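Home > Finishing > Indoor furniture
Hardwax oil or water-based lacquer on a pale top?
Replies: 8

benchdog_left
Joined: August
Posts: 14

I have a Jardine table with a pale top, 1,310 mm long, and the factory finish has gone in the area where people sit. The rest is sound. I intend to strip the whole top and refinish it in one go, as spot repairs on this sort of finish always show.

Options as I see them:

Rosum hardwax oil, two thin coats
Cotlow water-based lacquer, satin, three coats

The table gets daily use, hot mugs and the odd spilt glass. I want to keep the colour as light as possible. I have sanded a sample board to 220 and split it down the middle with tape. The oil side went a shade more yellow straight away. The lacquer side stayed pale but looks flat to me.

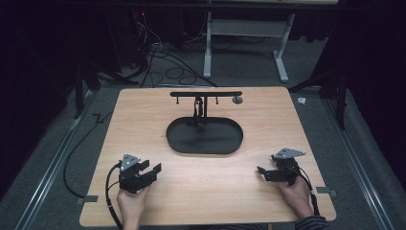 The other thing I can't settle is how far to take the sanding. The Rosum tin says to stop at 150. The man at the Edomgate timber yard told me to go to 600 for a better feel. These can't both be right.

quartersawn

Stop where the tin says. Hardwax oil needs some tooth to hold it. Go to 600 and you close the surface, the oil sits on top, you wipe most of it off and the film that remains is too thin to resist water. It will feel lovely for a month.

I would use the oil. When it wears you scuff it, put on another coat and carry on. Lacquer has to come off completely when it fails.

thin_shellac

Disagree on the last point. Water-based lacquer can be recoated if you catch it before it wears through. Key it with 320, wipe off the dust, one coat. I have done this on a run of school desks and the join lines were not visible. Once water gets under the film you do have to strip, granted.

For a light colour, lacquer is the better choice. All the oils I have tried go yellow on pale timber, including those sold as "natural" or "raw". The white pigment they add to hide it collects in open grain and looks like chalk.

quartersawn

Depends on the timber. On a tight-grained board the pigment doesn't lodge. On ash, yes, it's a mess.

benchdog_left

It's fairly tight grained. I don't want the pigmented version in any case.

On maintenance, I would sooner do a light coat every year than a full strip every five. My worry with the oil is heat. A mug ring in the first week would put me off the whole idea.

slow_cure

Leave it alone for long enough and you won't get one. Most mug rings on hardwax oil come from using the table after two days. Dry to the touch is not cured. I allow three weeks with nothing wet or hot on it, and longer in a cold room.

Check it's a solid top before you strip it, too. If it's veneer you have very little to play with and a random orbital sander at 80 grit will go through it. Look at the end: if the growth rings carry on from the top surface down the edge, it's solid. If there is a strip glued on, assume veneer and start no coarser than 150 – by hand near the edges. 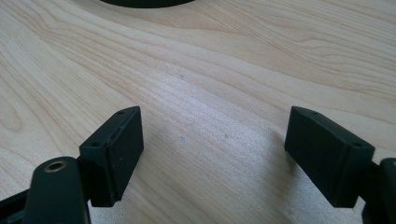

Page 2 of 3

benchdog_left

Checked. The grain runs over the edge and down, so solid by that test. Starting at 120.

thin_shellac

Raise the grain before your last grit if you go for the lacquer. Damp cloth, let it dry fully, then knock it back. Skip that and the first coat comes up like a cat's tongue, and you end up sanding through it at the corners.

The flat look on your sample is probably too few coats. Satin has matting agent in it, and that settles in the can. Stir it from the bottom, don't shake it. Or build the first two coats in gloss and use satin only for the last.

quartersawn

Agree with all of that, and still wouldn't use it on a dining table.

edge_and_end

On the 600 question, the yard may have meant between coats. With Cotlow I use 600 before the final coat and a 1,000 pad once it has hardened, dry, with very little pressure. That takes off the dust nibs and makes it feel smooth without changing the sheen much. It makes no sense on bare timber.

Judge the sample under the light the table will live in. Satin next to a window shows up far shinier than it does on the bench.

benchdog_left

That would explain it. I'll ask next time I'm in.

Moved the sample to the kitchen. The lacquer side looks better there and the oil side looks more yellow than it did in the garage. I'm now leaning towards lacquer, gloss for two coats and satin for the third.

quartersawn

Put a hot mug on both halves of that board before you buy a full tin. Leave the mug for ten minutes, then do the same with a wet one overnight – but give both sides their full cure first or the test is worthless.

slow_cure

Seconded. And do the underside as well as the top, whichever you pick. One coat will do.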